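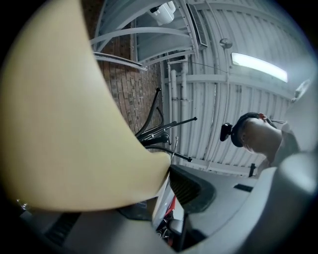
Can It Do the Dishes Yet?
Speaker notes, evening session, Casevier
Running time: 14 minutes plus questions

OPENING (no slide, lights stay up)

Good evening. Before I start, a show of hands. Who has been told by a newspaper, at any time in their life, that a robot would soon be folding their laundry?

(Wait. It will be everybody. It is always everybody.)

And who did their own laundry this week?

(Same hands. Look pleased.)

My mother was told this too. She had a magazine clipping on the refrigerator with a drawing of a metal lady in an apron. She outlived the refrigerator and the magazine, and she ironed her own pillowcases to the end.

SLIDE 2: Title, my name, the logo they made me add

I'm Primo Mancuso. I spent most of my working life running the back half of an appliance repair shop, and the last stretch of it at Ornen, where we try to get machines to do small dull jobs with their hands. I say "hands." You'll hear me say it all evening, and every time you should picture two stiff fingers and a lot of hope.

SLIDE 3: The list

When I joined Ornen, Fengying Jiang had a list of chores taped to the inside of a cabinet door. Hang up a coat. Put a lid on a jar. Sort the screws out of the washers. Wipe a bench. She'd graded each one by how old a child would have to be to manage it.

Hang up a coat was graded "four, if bribed."

(Pause. Let the parents laugh.)

We are still working on the coat.

SLIDE 4: Why the coat is hard

Take this one slowly, they always want to skip ahead.

A coat has no shape. It has the shape it was dropped in. You have a loop the size of a thumbnail, sewn somewhere inside the collar, in the same color as the collar, by someone who hated you. You find the loop with your fingers, mostly without looking, while talking to somebody else about parking.

A machine has to find the collar, decide that it is the collar, get the loop open, keep it open, and carry the whole heavy swinging business over to a hook. Then it has to let go. Letting go gets its own slide.

SLIDE 5: Letting go

People assume grabbing is the trouble. Grabbing is fine. Close until something pushes back. But when do you open? A person feels the weight leave. One of our early machines would hang the coat beautifully and then walk off with it still in its grip. Fengying called this "shopping."

SLIDE 6: How we teach it now

The old way: write rules. I wrote some. One of my rules for picking up a sock ran to 12 pages and worked on one sock.

The current way: a person does the chore, holding a gripper like the one the robot will have, and the recording goes into the pile. Then somebody does it again, badly, because life is bad sometimes and the machine ought to know. For the coat task we have 570 tries on file. I did plenty of them myself. My wife says I have never hung up so many coats in my life, and could I consider doing one at home.

(If the room is warm, add the scarf story. If the room is cold, do not.)

What you learn from holding the thing yourself is humility. Give up your own fingers for an afternoon and try a zipper. Try a bread bag clip. I once spent most of a morning on a tea towel and had to go outside.

SLIDE 7: The shop floor

"But the factories!" says the gentleman who is always in row two.

Yes, sir. The factories. A factory machine puts the same part in the same hole all day, and it does it better than you or me. It gets the part at the same angle every time, because people went to great trouble to make sure of it. Move the tray by the width of a pencil and see what you get.

We ran a trial with a small outfit, Říha, who make hinges. The job was to empty a mixed bin into sorted trays. In May we tried 624 hinges in one long shift. The machine placed most of them. The ones it missed, it missed with total confidence, and a woman on the line picked them off the floor with one hand while eating a plum. I asked what she thought of it. She said it was very polite.

I put that in the report. They took it out.

SLIDE 8: Honest scorecard

Read these aloud, they're small on the slide.

Wiping a flat bench with nothing on it: yes.
Wiping a bench with things on it: depends how you feel about the things.
Moving cups from a rack to a shelf: mostly, if they're our cups.
Folding a towel: yes, and bring a book.
Folding a fitted sheet: I can't do that either.
Sorting screws: good in good light.
Hanging up a coat: ask me again after the break.

SLIDE 9: What it would cost you

Keep this short. Somebody will ask about price, and the price is not the interesting part. Ask instead how much of your house you'd rearrange for it. Mitska, who build the arms we use, sent one home with an engineer as a test. By the end he'd moved the rug, the cat's bowl, a floor lamp and his desk. The arm could then load the dishwasher, provided he rinsed everything and stood the plates up for it.

He had become its assistant. He seemed happy. Some people like a project.

SLIDE 10: So, yet?

My answer is "some of it, slowly, with you standing there." The towel took us a year, and the second kind of towel took a month. That's real. I'd have bet against it, and I did bet against it, and Fengying has my good screwdriver set.

If you're waiting for a machine to take over the kitchen, go ahead and buy the new dish brush.

QUESTIONS

Likely ones:

Will it take my job? (Ask what the job is. If it involves fitted sheets, reassure them.)
Is it safe around kids? (Ours stops when touched. Kids discover this fast and then it never gets anything done.)
Can we see it hang up a coat? (Offer the video. If they insist on live, use the blue jacket with the big loop. Do NOT use anyone's own coat. Remember last time.)

Leave the stage on the left, the cable is on the right.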